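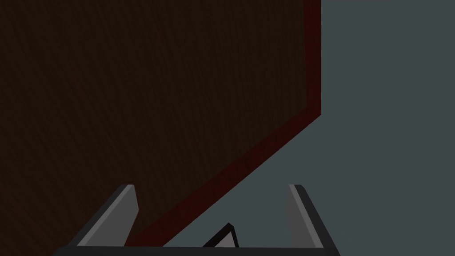 About Prekside Music School

Print this page | E-mail this page

Welcome, and thank you for wanting to know a bit more about us. Prekside is a music school for grown-ups in the town of Drelen, and we teach people who have never played a note, people who gave up at twelve and have been cross with themselves ever since, and quite a few people who play rather well but have nobody to play with. We teach piano, violin, viola, cello, flute, clarinet, guitar and singing, and we have done so long enough that some of our earliest beginners now sit at the back of the orchestra giving advice to the new ones (mostly good advice, though not always about fingering).

How it started

The school was begun by Hamish Costigan, who had spent most of his working life teaching the cello to children and enjoyed it very much, but who noticed that the parents waiting in the corridor were often listening harder than the pupils were. One April he put a card in the window of the post office offering lessons to "anyone over 18 who would like to have a go", and three people answered it. One wanted the cello, one wanted the piano and one wasn't sure and thought she might like to try whatever was going. Hamish taught all three of them in his front room, on a piano with a sticking B flat and a cello he had mended himself after it fell down the stairs at his sister's.

By the following spring there were too many people for the front room, and the neighbours, who had been very good about it, were beginning to be a little less good about it. We moved to two rooms above a shoe shop, and then, when the shop closed, to our present home in McKinnon Street, where we have been ever since. People still call the building "McKinnon's", and if you ask for Prekside Music School in the market place you may well be met with a blank look, so do ask for McKinnon's instead.

Hamish still teaches, though fewer hours than he used to, and he still takes the cello beginners himself. He says the first six lessons are the ones that matter, and that he would sooner hear an open string played properly than a whole tune played in a hurry. If you come to us for the cello you will hear a great many open strings before you hear anything else, and we would ask you to be patient with him about it. It does come right.

What we teach, and how

Most of our lessons are one to one and last 40 minutes. We tried half an hour for a while and found that people had only just got warmed up and stopped apologising when it was time to pack away, and we tried a full hour, which left the beginners with sore hands and the teachers without a cup of tea. So 40 minutes it is, with a little gap in between in which you can ask the thing you forgot to ask.

We don't follow one method. Some people like a tutor book with a beginning, a middle and an end, and some would much prefer to arrive with a song they heard at a wedding and work backwards from there. Both are fine by us. If you can't read music we will teach you, a little at a time, alongside the playing, and if you truly don't want to learn to read it we will try to talk you round once and then leave you in peace.

Exams are there for those who want them. We enter pupils most terms, and we are always pleased to see people do well, but the greater part of our pupils never take one and nobody here will bring it up unless you do. The same goes for concerts. We hold one at the end of each term, and it is a friendly sort of evening with squash and biscuits, and you may play in it, turn pages in it, or simply sit in the second row and clap.
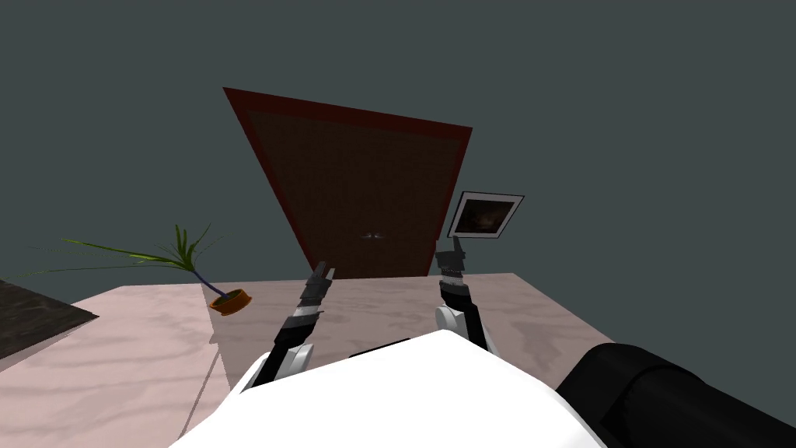 Practice is the other thing we are always asked about, usually in a rather worried voice. Our view is that ten minutes most days will take you further than two hours on a day off, and that a week with no practice in it at all is no reason to cancel your lesson. Please come anyway! Some of the best lessons we have ever given were to people who hadn't opened the case since the last one. There is plenty that can be done together with a teacher that can't be done alone, and it is much nicer than staying at home feeling guilty.

Playing together

If there is one thing we would like this page to get across, it is how much of what goes on here happens in groups. Learning an instrument on your own in the spare bedroom can be lonely, especially in the stage when it sounds worse than you had hoped, and there is nothing like being one of eight slightly out-of-tune violins for making you feel a good deal better about it.

The Beginners' Band is open to anyone who can play five notes on anything. The music is arranged for us specially, so that the people with five notes and the people with rather more can sit side by side and both have something to do. It is loud and cheerful and finishes promptly, for the sake of those catching the last bus.

The Drelen Strings are a step further on, and play mostly from the old favourites, with something new now and again when Hamish has been in a second-hand music shop. You don't need to audition, but you do need to be able to find your way through a simple part, and your teacher will tell you when you're ready.

Milesix is our singing group, and we are asked about the name so often that we had better explain. The first singers used to share a lift from the villages, and they practised their rounds in the car, and by the milestone with the six on it they had generally got the last verse right. It became the name of the group without anyone deciding on it. Milesix now has far more members than would fit in a car, and sings everything from folk songs to Fauré, all of it without auditions and a surprising amount of it from memory.

Our teachers

Every one of our teachers also plays, whether in an orchestra, for the local dramatic society, or at weddings at the weekend, and we think that matters, for they know what it is to have cold hands and a page turn in an awkward place. Several of them came to their instruments late. Our clarinet teacher was well into her thirties before she picked one up, and she is especially good with people who are convinced they have left it too long.

We try to match you with somebody you will get along with, and we don't mind a bit if you would like to change. It isn't rude to ask, and no feelings are hurt. Just have a word at the desk.

The music library

We are rather proud of our library, which began with a box of piano duets left to us by a former pupil and has been growing ever since. There are now 900 pieces in the catalogue, and pupils may borrow them for a term at a time. The piano shelves are the fullest and the viola shelf is the saddest, so if you have any viola music that you no longer need, we would be very grateful for it. Please rub out your pencil markings before you bring things back, unless they are useful ones.

We also keep a few instruments for hire to beginners. It is a sensible way to begin, and it means that if you find after a term that you were really meant for the flute, you haven't got a violin to sell. There is usually a short waiting list for cellos.

Where we are now

At the start of this term we had 163 pupils on our books, which still seems a great many to those of us who remember the shoe shop. We have no plans to become any bigger than we can comfortably be. What we would like to do is to offer more daytime lessons, which so many of you have asked for, and to begin a second Beginners' Band in the mornings for those who don't care to drive in the dark.

If you would like to come and see us, you are welcome to sit in on a rehearsal before you make up your mind, or to book a trial lesson on any instrument you like. You needn't bring anything with you. The kettle is generally on, and whoever is at the desk will be glad to talk you through the fees and the term dates, and will very likely tell you about their own lessons too if you give them half a chance.

Page last updated 13 September 2023

Print this page | E-mail this page

Related pages

Lesson fees and term dates
Hiring an instrument
Joining the Beginners' Band
Milesix: what we are singing this term
Borrowing from the music library
How to find us in McKinnon Street

Comments (4)

Second Violin
I joined the band with exactly five notes, and one of those was doubtful. Lovely bunch, and I can vouch for the biscuits. My F sharp is still a work in progress.

Jean from the villages
Is there parking near McKinnon's in the evenings? My husband would like to try the guitar but he has a bad knee and can't manage a long walk with the case.

Prekside Music School
Hello Jean, yes, there are spaces along the street once the shops have shut, and we can lend him a guitar for his lesson so that he needn't carry one. Do give us a ring.

Old Viola Player
I have a carrier bag of viola studies in the loft which you are very welcome to. Some are missing their covers but the insides are all there. I'll drop them in when I'm next in town.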